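I've been sewing curtains for other people since before I owned a decent iron, and for most of that time I made pleats the slow way: chalk, ruler, pins, a lot of muttering. So when my old pleating tape ran out in November I ordered the Tasley header kit, mostly out of curiosity. I'm so glad I did!

The kit is a roll of woven header tape, a bag of hooks and a little folding gauge that sets the depth of each pleat. You stitch the tape along the top of the panel, slide the gauge in, fold, clip, move on. My first panel took me an evening. The second was done before supper, and it hung better than anything I'd made by hand (I stood there admiring it like a fool).

What I love most is how it treats heavy cloth. I used a thick Bisar cotton, the kind that usually bunches at the header and then flares out at the bottom like a skirt, and the folds dropped straight to the floor. I've since made 3 more pairs, one in a slippery lining fabric that I fully expected to fight with. It behaved. I did have to baste it first, but I'd do that with any lining.

Long, plain runs are where pleats really earn their keep. Gray on a full wall can look flat as cardboard, and some even vertical folds give it a bit of life without any pattern at all.

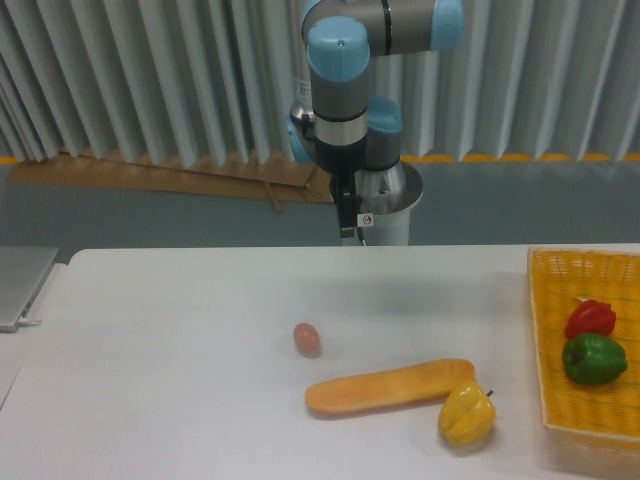

Zirkero, commenting on my earlier post about headers, wasn't so sure: the tape is great on a straight track, but on a bay window the hooks sit too far apart and the panel sags at the bend. Try doubling the hooks for the last stretch before the curve, and leave the return unpleated.

I tried exactly that on my sister's bay and it helped a lot. There's still a slight dip at the tightest part, so I'd call it a fair criticism. If your window curves, buy a spare bag of hooks.

Other gripes? The gauge is plastic and the numbers on mine are already rubbing off - I've gone over them with a laundry marker. The instructions are one folded sheet with tiny drawings, and step 4 shows the tape upside down, so check which way the pockets face before you sew. I unpicked a whole header learning that. And the tape shrinks a little, so wash it before you stitch it down.

I still have my old Hämäläinen pleater hooks in a tin and I'll keep using them for sheers, where the Tasley tape is too stiff and shows through. For anything lined or heavy, though, I reach for the kit every time. Next up is a pair for the back door, in a mustard wool I've been hoarding for years.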